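From: Mhairi Hepburn
To: gripper-users list
Subject: Re: [gripper-users] how much do you vary the location?

> We're at 294 demos of pick and place, all on the same bench with the
> same lamp. Held-out runs on that bench look great. Move the thing one
> room over and it grabs at air. Is it worth hauling everything
> somewhere new, or do we just record another 300 where we are?

Haul it! We did the "just record more" thing last spring with the Adlow set, got to 1,609 demos, and the policy still fell over the minute we put it on a different table. What helped was going out in small batches, 50 per place and then pack up, even when you've just gotten comfortable and want to keep going.

August has been all patio tables for us. Glass tops are a pain (glare everywhere, and you see the ground through them) but that's exactly the stuff our indoor data never had. I take a mouse, a book, a cup, whatever flat things are in my bag, and shuffle them between takes. The chairs stay wherever people left them.

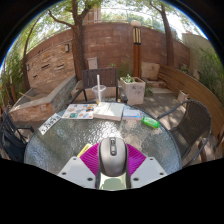

I also stopped waiting for nice even light. Chisholm wanted everything shot before 10 a.m. so the sessions would match, and I get why, but then you've got a model that only knows mornings. Now I go whenever I'm free and write the start time in the log.

One thing to watch: redo your mapping pass every time you move the table, even a little. I skipped it once and lost the whole batch.

Has anyone tried the Nivo loader with mixed indoor/outdoor sets? Ours chokes if the episode lengths are too different and I'd love to not write my own.

Mhairi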